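About Surnent Music

Drums, guitars, keys, strings, cables, all the bits in between. Surnent is a music store and repair bench run by Yupin Intarasuk and a small crew who mostly play in bands at night and answer the phone a little slow in the morning. Sorry about that. We open at 10.

We started out fixing snare drums in the back of a dry cleaner's. Then people wanted heads and sticks while they waited, so we bought a rack of sticks. Then a second rack. Then somebody traded in a bass. You see how it went.
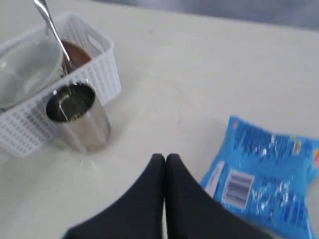 The shop now has five departments: drums and percussion, guitar and bass, keyboards, band and orchestra, and live sound. Drums is still the biggest by a mile. At last stocktake we had 838 cymbals, new and used, and yes you can hit them. Bring your own sticks or borrow ours. Please don't use the marching mallets on the thin crashes.

What we sell

New gear from the big names plus a few small makers we like. Phetsri hand drums, which Yupin brought in after a long trip home and which outsell everything else in percussion come summer. Gasico pedals and hardware, heavy, ugly, last forever. Greltari student guitars in three sizes. Used stuff on the back wall, priced on the tag, changes every week so no point listing it here.

We don't sell online-only specials. Price on the web is the price in the store. If you find it lower somewhere else, call and ask, we can often match it and sometimes can't.

Repairs

Snare beds, bearing edges, fret work, nut replacement, amp service, brass dents, most woodwind pads. Turnaround is six working days for the usual jobs. Longer in August when every school horn in the county shows up at once. Get your kid's trumpet in by July if you possibly can!

We call before we do any work that goes past the quote. Nothing gets sanded, drilled or re-finished without a yes from you. 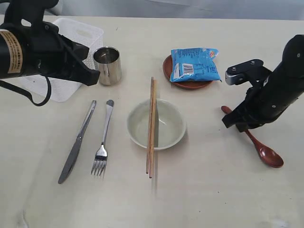

Table with a stainless steel cup and a snack.

Lessons

Five teachers, all ages. Drums, guitar, bass, piano, and violin on afternoons only. Half hour or full hour. First lesson is half price and you can use a shop instrument for it, so dont go buying anything yet. Adults very welcome, we get a lot of people who played in high school and want back in.

Recitals are in December and May. Nobody has to play. Most end up playing.

Rentals

Band and orchestra rentals run month to month, no long contract. Part of what you pay goes toward buying the instrument if you decide to keep it. Upgrades from half size to three-quarter violins are free during the rental, just bring the old one back with the bow. And the rosin if you can find it. PA rentals by the day or the weekend, pick up after noon, back by 11 the morning it's due.
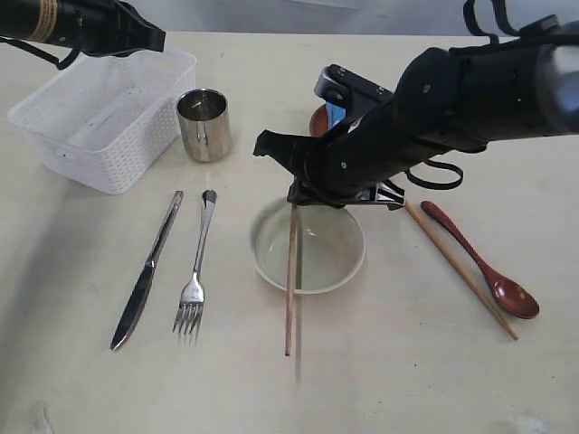
Trade-ins and consignment

Bring it in, any condition. We'll look at it while you wait unless there's a line. Store credit pays better than cash. Cracked cymbals, we'll take them, not for much. No organs please. We have an organ.

For consignment we need your ID and a phone number that works. We clean it, tag it, put it on the wall. If it hasn't moved in three months we'll give you a call about droping the price or picking it up.

Schools and churches

Purchase orders fine. Ask for Yupin, she handles all the school accounts herself and knows the paperwork. Bulk pricing on reeds, heads, stands and cables. Free delivery in town.

Finding us

Parking is behind the building, come in by the green door if you're carrying something heavy. Ring the bell, someone will come hold it. Bench closes an hour before the store does, so if it's a repair drop-off don't leave it to the last minute.

Questions, call or email. Email gets checked at lunch and again before we lock up.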